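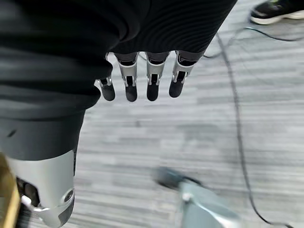
The first thing Kanako Kobori does when she gets home is stop. She stands on a patch of tile barely wider than a doormat, steps out of her shoes, turns them around with one foot, and only then says hello to anyone. I watched her do it one evening in August and thought, I want that patch of tile!

I've been a little obsessed with entryways ever since. We spend so much time talking about kitchens, and whole weekends picking out sofas, and meanwhile the place where we all arrive gets a hook and whatever mat was on sale. Kobori grew up in an apartment where the entry sat one step below the rest of the home, and she says the step did most of the work. Your foot felt the change before you'd thought about it. When she moved into her current place, which is flat from the front door to the back window, she missed that drop so much that she laid the tile herself, 14 squares of it in a deep blue-green.

"It's a tiny harbor," she told me. "Everything ties up there."

Milan Van Acker came at the same problem from the other direction. He grew up in a house where shoes stayed on until bedtime, and he runs Kakstead, a small workshop that builds benches and cabinets for narrow halls. He has strong feelings about benches. They should be low, he says, lower than a dining chair, and there should be a spot for one bag, because if there's a spot for three bags you will own three bags by spring. His own hall is 21 inches wide at the tightest point (he made me squeeze past him to prove it) and it still has a place to sit down. I tried it. It's lovely. I tied my laces twice just to stay there.
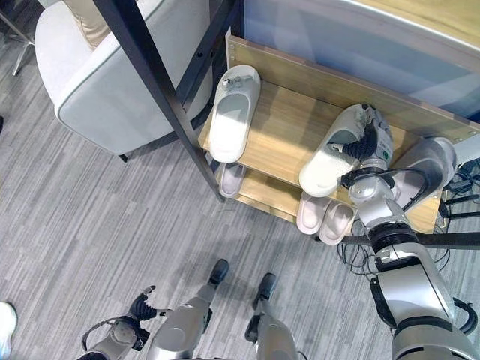
Indoor shoes are where people get really passionate. Kumiko Kuroda keeps a pair for every guest she expects and a few for the ones she doesn't, and she'll happily talk for an hour about felt against cork against terry cloth. Her taste runs to soft and quiet. Mine, I've learned, runs to the plain white slide, the kind with a molded footbed and a thick rounded strap, set out on a pale wooden rack where you can get at them without bending down too far or hunting for the left one. You slip in, you go. Kuroda thinks they slap too much on a bare floor, and she has a point, but on carpet they're wonderful, and they rinse clean in the sink.

She and her neighbor Thịnh Kim have been trading slippers for years, by the way — he brings back a pair from every trip and she knits him something in return. The latest exchange was straw sandals for bright orange ankle socks. He wore the socks to answer the door.

Light matters, too, more than I'd have guessed. Most entries get a single bulb overhead, so you come home to your own shadow. Van Acker likes a small lamp at elbow height, switched on before dark, and after trying it for a week I'm completely sold. My hall used to feel like a corridor. Now there's a warm little pool of light by the keys, and I find myself lingering in it with the mail.

As for my own patch of tile, I'm still choosing. The samples are lined up against the wall in the hall, and the green one is winning.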